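Filed under: Home & Garage / Threads

Flora Kinnear
2021-04-04

Finally started on the back room. The plan was to empty one box a day from the Pelness move, which was in February, so you can see how the plan is going.

Ground rule for the month: everything comes out of its box, gets looked at, and goes in one of two places. The gray bin or the shelf. No third pile. The third pile is how I ended up with 700 pounds of stuff on a truck for a one-bedroom place.

The gray bin is from Urnwood, the surplus store out past the overpass. Got it used. It has a divider down the middle so there is a small side and a big side, and the bottom is scuffed to pieces. I scrubbed it twice with dish soap and a green pad. The scuffs on the divider are in there for good. Fine. It holds things.

Small side is going to be for paper and anything flat. Manuals, warranty cards, the envelope of spare keys. Big side is for objects that don't have a room yet.

Replies 14 · Reposts 2 · Likes 61

Objects that don't have a room yet, first round: brush with stiff black bristles, black drawstring pouch, little white box, toy lizard. Might be a dinosaur. My nephew says dinosaur and he is the authority.

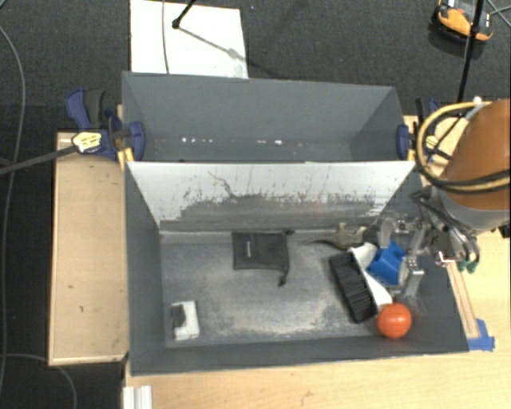 The brush I want to keep. I used it on boots and on the mat in the car, and it outlived two other brushes that cost more. It probably belongs by the door, but the hook by the door fell out of the wall and I haven't put it back.

Drawstring pouches are a problem for me in general. Every cable, every pair of headphones, every travel adapter comes with one, and I keep them all in case I need a pouch. I have needed a pouch maybe once. This one stays until I find out what came in it.

Same story with small boxes. I keep them for returns. Then the return window closes and the box moves to a new apartment with me. I'm going through these at the end and flattening most of them.

The dinosaur is going back to my sister's house when I drive out there. It has been in my coat pocket, the glove compartment and a bag of dish towels.

Replies 9 · Reposts 0 · Likes 48

A few people asked about the shelf. It's a Heitmann, the plain steel one with five levels. Rated for 200 pounds a level according to the sticker. I'm not going to test that. Heaviest thing on it is a box of tile left over from the old bathroom.

If you are putting one together, do the bottom two levels on the floor first and stand it up after. I did it the other way and had to take a whole side off again. Also don't throw out the little plastic feet. They go on last and they look like packing material.

Somebody asked why not buy clear bins with lids. I had clear bins with lids. I stacked them four high and never opened the bottom one. With an open bin I walk past and see what's in it and it bugs me, and then I deal with it.

Labels: masking tape and a marker. I tried the Cundach label app and it wanted me to photograph and name every item. I have roughly 1,000 screws in a coffee can. No.

Next box is marked KITCHEN / MISC / LAMP. I don't remember packing a lamp. I don't remember owning a spare lamp. Will open it after work tomorrow.

Update: no lamp. Lampshade, two extension cords, a cheese grater, and the other half of the shower curtain rings. Rings went straight to the bathroom, grater to the kitchen drawer. Cords are in the bin, big side. Lampshade is on the floor, because it doesn't fit in the bin or on the shelf, and yes, I know that makes it a third pile.

Replies 22 · Reposts 3 · Likes 97

Show more replies
Back to top · Contact · Terms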